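**Soft suitcase or hard shell for a two-week trip?**

**custov_rail** wrote:

Hello all. In August I traveled by train and one small plane, and my hard shell case came back with a broken corner. The repair shop in Gollow wants almost the price of a new one. So I am thinking to change to a soft black one, the kind with one big zipper around. I pack mostly clothes, nothing which can break. Is the soft type strong enough?
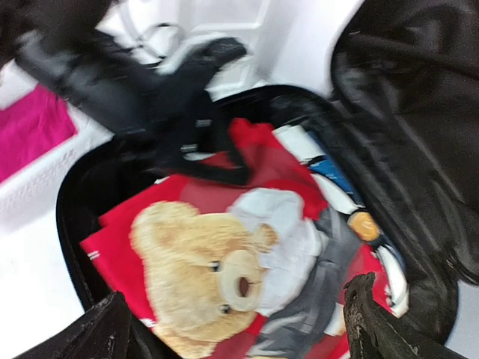
My second question is about the inside straps. In my old case I never closed them and everything arrived in one corner. Do you use them, or are packing cubes better?

**fenderura** wrote:

Soft, always. I have the same one for 1467 days (yes, I keep a travel diary) and only the zipper pull was replaced. A soft case also goes under the bed in a small hotel room. For the straps: close them, but not too tight, or the shirts get a line in the middle.

**pringle296** wrote:

I must disagree with fenderura. Soft is good until it rains. Mine stood outside at a bus station for one hour and the clothes at the bottom were wet. Now I have hard shell again and I accept the scratches.

**fenderura** wrote:

> Soft is good until it rains

Then put a plastic bag inside. It costs nothing. And a hard shell opens in two halves, so you need double the floor. With a soft one, the lid goes up against the wall and you can work only from one side.
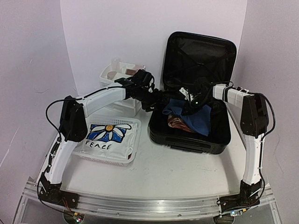 About the cubes, I tried them and I do not like them. They take space for themselves, and I forget what is in which one. Thick things go flat on the bottom, and socks go in the shoes.

**pringle296** wrote:

The plastic bag is a fair point, but I do not want to travel with plastic bags at my age. For cubes I am on the other side too. I use 2, one for clean and one for dirty.

**custov_rail** wrote:

Thank you both, even if you do not agree. I weighed the two types in the shop today. The soft one is lighter by roughly 1000 grams, and for the small plane this is important for me. I will take it, and I will try the straps first before I buy any cubes.

@pringle296, did the wet clothes have a smell later, or was one wash enough?

**pringle296** wrote:

One wash for the clothes. The lining needed three days by the open window.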